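Category: Leagues & Play > Adult Indoor Soccer

Print this page | E-mail this page

Nemberg Indoor Soccer: Frequently Asked Questions

Updated Jan 30, 2020

When does the winter session start?

The first games are played in the second week after registration closes. The schedule goes up on the league page as soon as all team fees are in, and captains get it by e-mail the same evening. Please don't call the front desk for kickoff times before then. They have the same information you do.

Which divisions are offered?

Men's, women's and coed. Men's and coed each have an upper and a lower division. The women's league runs as one division this session. If enough teams sign up next time we will split it.

Where are the games played?

Most games are at the Hughes Street building, on Field 2. When that field is full, lower division coed games move to the Jeleck Fieldhouse. Your schedule shows an H or a J next to each game. Check it every week, because the same team may play at both.

How many players can I have on my roster?

A roster can hold up to 24 names. Six play at a time, counting the goalkeeper. In coed, at least two women must be on the field whenever the ball is in play. A team can start a game with four players.

Can I add someone after the season begins?

Yes, through the fourth game. After that the roster is frozen, including for the playoffs. The only exception is a goalkeeper who is hurt, and the captain has to ask the league office before the game.

Can I play on two teams?

You can play on one team per division. Playing on a women's team and a coed team is fine. Playing on two lower division coed teams is not, and any game in which it happens is recorded as a forfeit.

I don't have a team. Can I still play?

Put your name on the free agent list when you register. Captains who are short of players see the list first. Whoever is left is placed on a house team if we have enough people to make one. If you are not placed, you get a full refund.

What does it cost?

The team fee depends on the division and is listed on the registration form. It covers the field, the referee and the playoffs. Every player also needs a Flastoder membership card, which is good for one year and can be used at both buildings. There is no fee at the door.

What is the refund policy?

Teams that withdraw before the schedule is posted get their money back, less the deposit. Once the schedule is posted there are no refunds. Membership cards are not refundable.

What shoes are allowed?

Turf shoes or flat indoor shoes. No cleats of any kind, molded ones included. At Jeleck the floor is a hard court, so only flat, non-marking soles are allowed there. Shin guards are required at both buildings and have to be covered by socks.

What happens if our shirts are the same color?

The team listed second on the schedule changes. Pinnies can be borrowed at the desk. Bring them back after the game, all of them, or the captain will be billed.

How late can a team be?

The clock starts at the scheduled time. If a team does not have four players within 10 minutes, the game is a forfeit and is scored 3-0. Teams that forfeit twice without calling ahead may be left out of the playoffs.

How are yellow and red cards handled?

A yellow card means two minutes off the field, and the team plays short. A second yellow in the same game is a red. A red card means you leave the playing area and sit out your team's next game. Fighting is a suspension for the rest of the session, in every division you play in.

How are ties in the standings broken?

Head-to-head result first, then goal difference, then fewest goals allowed. If teams are still level we toss a coin.

Will games be canceled for snow?

Only if the building closes. Captains are e-mailed by mid-afternoon. Canceled games are made up at the end of the regular season where there is room on the calendar.

Are there lockers?

Yes, at both buildings, for day use. Ask for a key at the desk and leave your membership card in its place. Lockers are emptied at closing. Lost keys are charged to the player.

Where do I send the paper form?

Drop it at the Hughes Street desk or mail it to Flastoder Soccer, P.O. Box 616, Nemberg. Unsigned forms are sent back.

Related pages

Winter Standings
Rules for Coed Play
Free Agent Sign-Up
Referees Wanted for January
Directions to Jeleck Fieldhouse
Youth Futsal Clinics

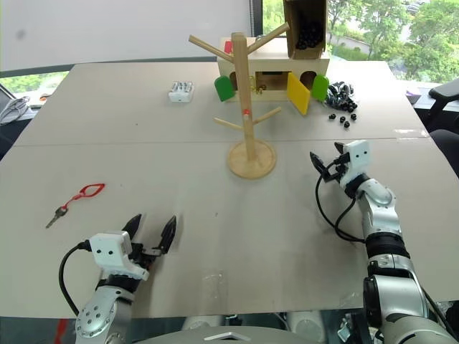
Small key on a red plastic loop.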